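Care and Feeding of a Laundry Robot

The cell at Putham folds bags for a living. Most of its upkeep is done with a rag.

3 Feb 2020

The machine has a name, Altus, which is printed on the cabinet door in letters large enough to be read from the parking lot. It was given the name before it had done any work, and for the first several weeks the people who looked after it used other names.

Altus lives in the finishing hall of the Skatby linen works at Putham, between a row of wheeled bins and a wall that used to hold the time clock. Its job is to pick up mesh laundry bags that have come back through the wash, straighten them, fold them and put them on a stack. It has one arm, one table and a pair of fingers. A person who has done the job for a week can do it while arguing about football. Altus can do it only if the table is the right color, the fingers are the right distance apart, the pads are in decent shape and the drawstring isn't where the drawstring likes to be.

I spent three days at Putham in November watching the cell being looked after. I had expected to spend them watching it fold. It did fold, quite a lot, but the looking after is the interesting part and takes up more of the conversation.

The morning rag

The shift begins with a cloth, a bottle of mild cleaner and a flashlight. The technician wipes the table first, working from the back edge to the front, then shines the light across it at a low angle to find the lint. Laundry makes lint the way bakeries make crumbs. On a pale table it's nearly invisible from above, and the software, which sees from above, has been known to treat a good clump of it as the corner of a bag and go after it with real conviction.

After the table come the fingers. They get a wipe down the sides and a slower one across the pads, and then the technician pinches each pad between thumb and forefinger and pushes it sideways. A sound pad doesn't shift. One that shifts even slightly goes on the list for the afternoon, and one that shifts a lot goes in the trash can then and there, with a remark.

The pads are rubber, and they are the only part of Altus that touches the work. The arm cost more than my house. The pads come in a plastic bag, like buttons. Everything the arm does, with its brakes and its encoders and its very quiet joints, is in the service of putting two small lumps of rubber on either side of a piece of cloth.

The maintenance sheet taped inside the cabinet says to replace them every 1000 cycles. The maintenance sheet was written by Rothe, the integrator that built the cell, and it was written before anybody had run mesh. Mesh is harder on rubber than it looks. It's all edges. Drag a pad along enough of it and you have, in effect, a very patient file.

So the crew at Putham goes by feel and keeps its own log, in pencil, in a spiral notebook that hangs from the cabinet by a shoelace. Some pads go well past the number on the sheet. Others come off early with a corner gone. The log has a column for the reason, and the most common entry is a single word, "chewed."

Bushings, and the search for the click

The finger linkage pivots on plain bushings, little metal rings pressed into the body of each finger and into the arms behind it. There are no ball bearings in it. Rothe likes plain bushings in a dusty room, and so does anyone who has had to pick lint out of a bearing.

They wear all the same. The wear shows up first as a sound, a small dry click when the fingers reverse direction. In a quiet workshop you'd catch it right away. In a finishing hall, with the tunnel washer going at one end and the radio at the other, you have to put your ear nearly against the gripper, so the procedure starts with locking out the power and ends with a grown adult crouched over a table, opening and closing a robot's fingers by hand and frowning.

If there's a click, the finger comes off. Two screws, a pin, and a washer that goes on one particular way around and will happily go on the other. The old bushing is pushed out with a drift in a hand press and the new one goes in the same way, slowly, square to the hole. A crooked bushing in a plastic body can't be argued back to straight. The crew keeps a coffee can of fingers ruined in this manner, and new people are shown the can on their first day.

I was allowed to press one in. It went in square. I was told this was luck, and I believe it.

Setting the gap

With the fingers back on, the gap has to be set again. This is the part I liked best, having assumed it would be done by a computer.

The gripper is opened to its full width and the technician looks at it. Then a steel gauge block goes between the pads, the fingers are closed on it gently, and the controller is told that this is what so many millimeters feels like. The block comes out, the fingers close on nothing, and the controller is told that this is what nothing feels like. Everything in between is arithmetic.

Next comes the paper test. A strip of ordinary printer paper is held between the pads and the fingers are closed. The paper should resist a gentle tug evenly, top and bottom. If it swings like a gate, one pad is touching before the other and somebody has to loosen a screw. The tolerance is given on the sheet to two decimal places. In practice it's given by the paper.

After that the cell is tried on a bag, and the bag is where the trouble starts.

A mesh bag, laid flat, is a poor thing to grip. It's thin and soft, you can see the table through it, and its edge lies so close to the surface that a pad coming down a hair too high closes on air. Too low, and the pad scrapes along the tabletop, giving up rubber as it goes. The approach Rothe settled on is to straddle the edge: one finger over the bag, the other over bare table, then down and together.

It works well on a plain bag. The bags at Putham aren't plain. They have cords, and some have a tag, and both like to turn up at the edge, precisely where the fingers want to be. A cord under the pad holds the grip open by its own thickness. The mesh beside it gets no squeeze at all and slips out on the lift, and Altus rises with great dignity holding a string.

The test for this is done by hand with the power down. The technician lays a bag out at an angle, puts the fingers over the edge and checks the pads from close up, looking for light between rubber and cloth.

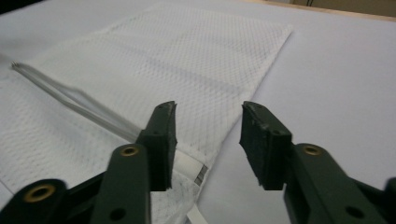
The problem of the cord

There were several opinions about the cord, and the notebook records most of them.

The first was to tuck it under the bag before loading. This worked perfectly and required a person to stand at the table tucking cords, which rather spoiled the sums. The second was a puff of air from a nozzle. The air moved the cord, and also the bag, and on one memorable afternoon the stack. The third was to teach the camera software to look for the cord and choose another spot. That is more or less what Altus does now, after being shown 1000 pictures of bags with their cords in every position the crew could think of. They laid them out over a couple of weeks, between other jobs. The later ones, I'm told, show a certain loss of inspiration.

A white cord on a white bag on a pale table is still a mean trick to play on a camera. The crew tried a darker table, which helped with the cord and made the lint look like a snowstorm. They went back to the pale one and moved the lamps. There's tape on the floor where the lamp stands go, and a second set of tape, crossed out, where they used to go.

When the software can't find a clear stretch of edge, Altus stops, raises its arm and lights an amber lamp. Somebody walks over, flicks the cord aside and presses the green button. In the early days this happened so often that a stool was brought over. The stool is still there, though it mostly holds the rag and the bottle.

What goes in the drawer

Under the table is a shallow drawer with the spares. I asked to see it, on the principle that you learn more about a machine from its drawer than from its brochure.

There were pads, about 50 of them, in their button bag. There was a tray of bushings in two sizes and a complete left finger, ready to bolt on. There was no complete right finger. The right one had gone into service the week before and its replacement was on order, a state of affairs I gather is permanent, though the side varies. There was a tube of contact adhesive with its cap stuck on, a gauge block in an oiled cloth, several strips of printer paper, and a seam ripper.

The seam ripper is for the tags. Once in a while a tag gets folded into the pinch and pulls away at one end, and a half-attached tag will catch on everything from then on. The crew unpicks the rest of it and drops the bag in the mending bin. This isn't on Rothe's sheet either.

On my last afternoon the left finger had its pad changed. The old one came away in one piece, with a groove worn across the face at a slant, and was looked at for a while under the flashlight. The new one went on with a dab of adhesive and a clothespin to hold it, the clothespin also being absent from the sheet. Then came the block, the paper, the power, and a bag.

Altus brought its fingers down over the edge, closed them, and lifted. The bag came up. The technician wrote the cycle count in the notebook, let it drop back on its shoelace, and went to see about the dryer.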